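Drawing Basics, Week 4 – Shading Simple Solids
Instructor: Nhyira Agyeman
Studio 134, Godmont Building

Before class
Read the handout on line weight. Bring two soft pencils, one hard pencil, a kneaded eraser and your sketchbook. Ink is not used until August.

Key terms
Local color: the color a thing has under plain, even light.
Value: how light or dark an area is. A yellow and a gray can have the same value.
Plane: a flat face of a form. Where two planes meet there is an edge, and the value usually changes there.
Core shadow: the darkest band on a rounded form, found just before the reflected light.
Cast shadow: the shadow a form throws on whatever is next to it.

Starting a value study
Squint at the subject until the small details drop out. Sort what is left into light, middle and dark. Put the middle value down first, over everything that is not light, and add the darks on top. Leave the paper bare for the lights. Students who start with the darkest area tend to press too hard and have nowhere to go.

Work small. A study should be no wider than your hand and should take up to 19 minutes. Stop when the time is up, even if it is not finished.

Rounded forms
On a cylinder the value changes gradually around the side and stays nearly the same from top to bottom. On a sphere it changes in every direction. Hatch across the form with curved strokes and keep the pressure even. Smudging with a finger is not allowed in this unit – it hides mistakes in the hatching.

Flat forms
A box is easier. Each plane gets its own value, with small shifts inside it. When light comes from above, the top plane is normally the lightest. On a colored object it may shift in hue as well: the top of a red cube can look lighter and a little more orange than its front. An edge that catches the light may show as a thin pale line. Draw it by leaving a gap in the hatching.

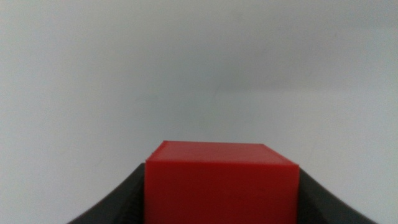
Common problems
Outlining every edge with the same dark line. Let some edges show only as a change in value.
Making the top plane too deep. Seen from a low angle it is a narrow strip.
Forgetting the cast shadow – the box then seems to float.

Homework, due Friday
Four value studies of one box, with the lamp moved each time. Label each page with the lamp position. Hand them in at the Yakubu Room before class.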